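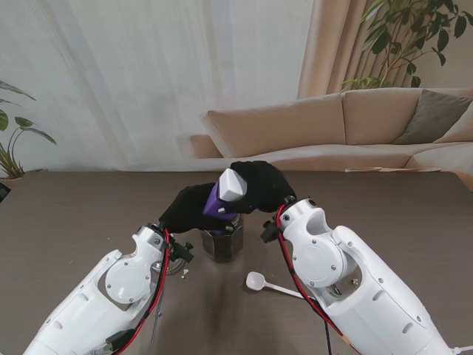

Section 6. Running the Bench for Visitors

Read this section before an open day, a customer demonstration, or any visit by someone's children. Sections 1 through 5 cover the Jerov two-arm bench in normal use, when the people watching it are paid to. Visitors behave differently and ask better questions.

6.1 Before the doors open

1. Switch on the bench 14 minutes before the first group. The joints need nine to finish their self-check. The rest is for finding the key to the control cabinet.

2. Wipe the table and dry it. Grounds under a jar are enough to tilt it, and a tilted jar will be faithfully treated as an upright one.

3. Check that the red cable on each arm has slack along its whole length. Bend each elbow by hand with the motors off. If the cable goes tight, reroute it as shown in 3.4.

4. Pull the gloves snug over both hands, fingertips first. A loose fingertip folds over and the hand will report a firm grip on its own glove.

5. Load the routine named COFFEE TABLE. Do not load COFFEE TABLE OLD. It is still in the menu for reasons that Martinelli support has promised to look into.

6. Run the routine once with nobody in the room. If it fails, you have lost a little time. If you skip this step and it fails, you have an audience.

Note: The trial run does not count toward the service interval. The interval is 3,000 cycles, and the counter on the Birnness open day unit stood at 1,910 when this section was revised. Write yours in the log before and after each event.

6.2 Setting the table

1. Stand the jar between the two arms, with its mouth open and the lid put away somewhere you will remember.

2. Lay the measuring spoon flat beside the jar. Keep the bowl end toward the jar.

3. Put the container where the routine expects it and press the cap on until it seats. The hands hold the container from two sides, one low and one high, and the upper hand bears on the cap. A cap that is merely resting there will move.

4. Take away everything else. This includes phones, brochures, and the visitor's own cup, which will be offered to you with the words "can it do this one?" It cannot do this one.

CAUTION: Keep hands and sleeves out of the space between the arms whenever the status light is green. Amber means the arms are paused and may resume. Only with the light off is it safe to reach in for the jar.

6.3 During the demonstration

1. Ask the group to stand behind the floor tape. They will stand on it. Lay the tape a step farther back than you need.

2. Say what the arms are going to do before you press Start. A short description is plenty, and it gives people something to watch for besides a spill.

3. Press Start and take your hand off the panel. Operators who hover over the stop button make visitors nervous. Keep the handheld stop in your pocket, switched on, and stay within reach of the arms' power switch all the same.

4. Let the routine finish. There is a pause when the two hands meet over the jar, while each one checks its grip. It feels very long with people watching. Do not fill it by tapping the table.

5. If a hand loses the container, press Stop, wait for the light to go off, and clear the table. Restart from 6.2, step 1. Do not resume from the middle of the routine – the arms remember where the container was and will carry on as though it still were.

Note: Mirko Caruso, who ran the July visits at Flondex, recommends three runs per group. After the first, people are polite. By the third they have started asking about the wrist joints.

6.4 Questions you will be asked

"Is it faster than a person?" No. Say so cheerfully.

"Does it know it's coffee?" No. It knows where the jar should be and how hard it is squeezing.

"What happens if I put my hand in?" Point to the caution in 6.2, then move the tape back.

6.5 After the last group

1. Send both arms to the park position and wait for the light to go off.

2. Remove the gloves, turn them inside out, and leave them to air overnight.

3. Brush the wrist brackets with the soft brush from the kit. Do not use compressed air, which drives fine grounds into the joint covers.

4. Enter the final cycle count in the log and return the cabinet key to its hook.

Section revised August 2021. For glove sizes and part numbers, see Section 9.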